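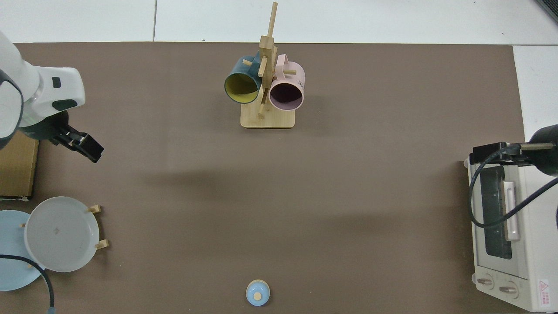
Figure 1. Tabletop setup with both arms, mug tree, plate rack and toaster oven.

Home | Projects | Student Reports | Labs | Contact

Kitchen Tabletop Planner: Final Report
Tadhg Foley and Jalen Ruiz-Ortega
Ballarard Robotics Lab, November

1. Summary

We wrote a task planner for a two-armed robot that works with kitchen items. The planner takes a short goal, such as moving a mug from the tree to the mat, and turns it into arm motions. It runs on top of Hladun, the lab's motion library. Our part is called Sovley. It covers the task layer, the collision checks between the two arms, and a small tool for playing back logged runs.

We did not change the arm controllers or train the object detector. Both were given to us at the start of term.

2. Workspace

The items are a mug tree, a plate rack, a lidded container and a toaster oven. The mug tree goes at the far side of the mat and the oven goes on the right. We kept this layout for most of the term so that results from one week could be compared with the next.

The mugs were the hardest objects to plan for. They hang from short pegs, so the gripper has to lift before it pulls away, and the pegs are close enough together that one mug can block the approach to the other. The container is easy to reach but has only a small knob on top to hold.

3. Software

Sovley has three parts.

The first is the world model. It keeps a list of objects with a pose and a confidence value for each. If an object is not seen for 2 seconds, its pose is kept but marked as old, and the planner will not grasp it until it is seen again.

The second is the task planner. It searches over simple actions: reach, grasp, lift, place, open and wait. Our first version planned both arms together and was too slow to use. The current version plans one arm at a time and treats the other arm's path as a moving obstacle. This can miss a valid plan when both arms need the centre of the mat, but we accepted that for the speed.

The third is the playback tool. It reads a log and draws both planned paths over the recorded ones. Jalen wrote it in the second week to find a timing bug, and we ended up using it every day.

4. Collision checks

Each arm is modelled as a chain of capsules. The cables are not modelled as moving parts. We tried a rope model and dropped it as it doubled the planning time. In its place we put a keep-out zone near the oven door and added a padding value to each wrist.

5. Tests

We ran 1,000 planning problems in simulation with random mug and container poses. The planner found a plan in 88 per cent of them within the time limit. Roughly half of the failures came from mugs turned so that the handle blocked the only usable grasp. Most of the rest were cases where the padded wrist would not fit beside the post of the mug tree.

We also did 15 runs on the real arms, all with the goal of moving one mug to the mat. Eleven finished without a stop. In three, the detector lost the mug while the gripper was over it, and the planner waited until it timed out. In the last one the mug caught on its peg and Tadhg pressed the stop button. The lift distance was set too low and has since been raised, but we have not repeated the full set.

6. Problems and next steps

The old-pose rule is too strict. An object hidden by the robot's own gripper should be treated differently from one that has gone missing, and the world model has enough information to tell these apart.

Opening the oven works in simulation only. The handle position in our model does not match the real door well, and we ran out of lab time to measure it again.

The code is in the Gratevthorpe folder on the lab server. Start with the readme in the planner directory. The config file for the real arms is separate from the simulation one, and the padding values are different in each.

This site uses cookies to remember your settings. Accept | Manage preferences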